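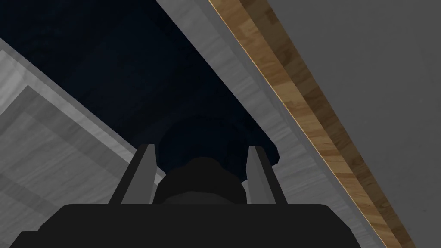

4.3 Setting up the wrist view in simulation

This section covers how to attach the wrist camera to the gripper model, check the view, and record a first set of frames for the grasp planner. You need a working Limero install and a scene that loads without errors. If you have not built a scene yet, go back to 4.1.

The wrist view is rendered from a virtual camera fixed to the gripper body. It moves with the arm, so the gripper body and both fingers stay in the same part of the view at all times. The planner uses this to tell its own hardware apart from the things it has to reach.

Attaching the camera

1. Open the scene in the Limero editor and stop the physics clock. The status bar should read PAUSED.

2. In the model tree, open the arm, then the wrist link. Select the gripper body, not one of the fingers. A camera attached to a finger will swing each time the gripper opens or closes.

3. Choose Add Sensor, then Color Camera. Name it wrist_view. The planner looks for this exact name.

4. Load the mounting preset that matches your gripper. Presets are stored in the mounts folder of the project.

5. Save the scene and reload it. Sensor changes are not picked up until the scene is loaded again.

Note: Projects made with the older Haberkorn importer keep their sensors in a separate file. Run the convert tool on that file before step 1, or the camera will appear in the tree but send no frames.

Checking the view

6. Open the preview window and set the gripper to fully open.

7. Check that the gripper body lies along the bottom of the preview and that both fingers point up into it, with a clear gap between them. If the body is at the top, the preset is rotated by half a turn. Set Roll to 180 and reload.

8. Move the arm slowly through its working range with the jog panel. Furniture edges and panels will often run across the view at a slant when the wrist is turned. The planner corrects for wrist angle, and you should not try to level the picture by hand.

9. Close the gripper and open it again. The fingers should move and the body should stay still.

Caution: Do not crop the gripper out of the view. The self-mask step in 4.4 needs to see the fingers, and it will fail with error 20 if it cannot find both of them.

Dark areas

The inside of a cabinet, a drawer, or a deep shelf can render almost black while the boards next to it stay light. A dark object in front of a dark background then has very little outline, and the segmenter may join the two or drop the object.

10. Switch the preview to Segments. Each object should have its own flat color.

11. If two objects share a color, raise Fill Light one step at a time and look again. The default is 0. We do not recommend going above 4, as surfaces outside the cavity lose their texture and the edge detector starts to miss board edges.

12. If the objects still run together at 4, turn on Depth Assist. This adds a second pass and slows down rendering.

Note: Fill Light changes the rendered picture only. It has no effect on physics or on the depth values. Write the setting in the run notes so that others can repeat the run.

Recording the first set

13. Set the gripper to open and move the arm to its start pose.

14. Press Record and run the script first_reach. The script ends by itself. The reference set that ships with the Faremport scene has 1,927 frames, and a run on that scene with default settings should give the same number.

15. Open the log and look for the line "frames dropped". The value should be 0. If it is higher, turn on Fixed Step in the clock settings and record again.

16. Copy the finished set to the project's data folder. Keep the scene file with it.

Caution: Recording again under the same run name overwrites the earlier set without asking.

Changes to the mounting presets go through Sabine Harms at Tallberg. Questions about the segmenter and error codes go to Frauke Meinecke. Attach the scene file and the log to any report.

Continue with 4.4, Building the self-mask.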